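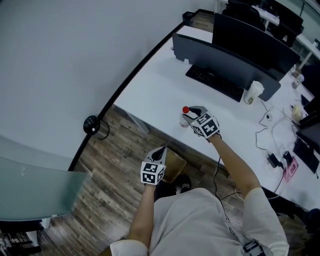 I have read the clear desk advice again, the whole 24-page thing Kincaid mails out, and I still don't believe most of it. The claim is that a desk with fewer things on it makes you calmer and faster. Faster at what? I spend my day typing. The cup with the lid has never slowed me down.

What I will admit is that a long white desk is a terrible choice for people who share one. Everything shows. A little bottle with a red cap looks like litter on a white top, and on my old brown Pludholm table you would never have noticed it. Cables are worse. Black ones, white ones, a power adapter in the middle of it all, and every organizer I've tried just makes a neater-looking knot that you can't get a plug out of.

Roscoe Doucet swears by the Gristoven tray, the one that screws on underneath. He bought 2 of them. I went over to look and his cables were in the tray, sure, and so was a fork. He also had to lie on the floor to unplug a monitor, so I'm not sold.

Marisol Pennington's rule is the only one I've kept since January — bottles and cups go at the end of the day, every day, and everything else can stay where it is. It takes me 11 minutes if I stop to wipe the keyboards. No app, no labels, no drawer dividers.

The part I'm still stuck on is the stuff that lands on the floor. Once a container goes down beside a chair it stays there for a week and somebody kicks it. The Kincaid people say to hang a shelf. On what? The wall is nowhere near my chair.

Anyway, I'm trying a plain bin on my side next, and I'm not buying a Gristoven one.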